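Search this site Search tips Go

Household tips from the Altitach open day

The Altitach workshop in Dustwood opened its doors in September for a demonstration of household handling work: picking up, putting down, opening, closing, folding. Most of the engineering talk will be of limited use to readers of this page. The handling methods are another matter. The demonstrators have had to break ordinary kitchen and workshop jobs into steps small enough to be recorded, and several of those steps are worth copying at home.

Organization of the visit was simple. Doors opened at 10 a.m. and visitors moved between tables at their own pace. Two sessions were run by Toon Visser, one on small objects and one on cloths and lids. The notes that follow are taken from both.

Clear the landing spot first. Before lifting anything, decide where it is going and clear that place. At the demonstration tables this was treated as a separate step and was always done before the first grip. At home, the usual failure is a hot tray in both hands and a full bench. Clear a rectangle larger than the tray, put the trivet down, then open the oven.

Approach from straight above. A tall or light container tips when a hand enters at an angle and touches the rim. Bring the fingers in vertically, centred over the opening, and close only when they are past the widest part of the object. This applies to eggs in a carton, bulbs in a box, bits in a drill case and the last pickle in a jar (use tongs with flat ends).

Grip at the widest point. On a round object, a grip above the widest point squeezes it downward and out of the fingers. A grip at or slightly below it holds with much less force. Rubber or silicone pads on tongs allow a lighter squeeze and mark soft fruit less. Replace the pads when they go shiny.

Light containers need weight or a second hand. A paper cup, an empty yogurt tub or a plastic parts tray will lift with its contents if the fit is snug. Either hold the rim with the free hand or seat the container in something heavier, such as a mug or a ring of folded tea towel. For screws and washers, a strip of double-sided tape under the tray is enough.
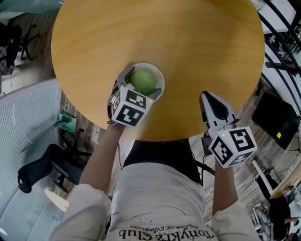 Hồ wrote in after the first version of these notes went up and disagreed with the last point. Tape under a parts tray picks up sawdust within a day, the message said, and a square of non-slip drawer liner does the same job and can be rinsed. The open day had also left out the matter of cup depth, which in Hồ's shop causes more trouble than tipping: if the fingers cannot reach past the middle of the object, use a shallower container and the problem goes away.

Both remarks are fair. Drawer liner has been tried on the bench here and is now preferred. Cut it to the tray footprint, with no overhang.

Park the idle hand. When one hand is working, rest the other on the table close to the job. It steadies the forearm and is ready if the container shifts. Hovering tires the shoulder and gains nothing. The habit is useful for piping icing, soldering and threading needles.

Slow down at contact. Move at normal speed through open space, then slow for the last few centimetres. In the cloths and lids session, the same rule was given for stacking glasses and for seating the lid on a preserving pan. Start lid threads by turning backward until a small drop is felt, then turn forward.

Keep cords off the working side. Route any cable down past the near edge of the table, toward the body, and leave enough slack for full reach. A cord crossing the work surface will eventually sweep something off it. Hand mixers, glue guns and rotary tools should all be set up this way.

Repeat before changing anything. Visser advised trying a new method several times in the same layout before moving the container or changing the tool. The same discipline is useful when testing a new peeler or a new clamp.

A printed handling sheet was available at the door, catalogued as Cliven sheet 1286. Sheet 1382 covers drawers and cupboard latches and will be dealt with on a separate page.

Contact the editor | Copyright Dustwood Household Notes | Back to top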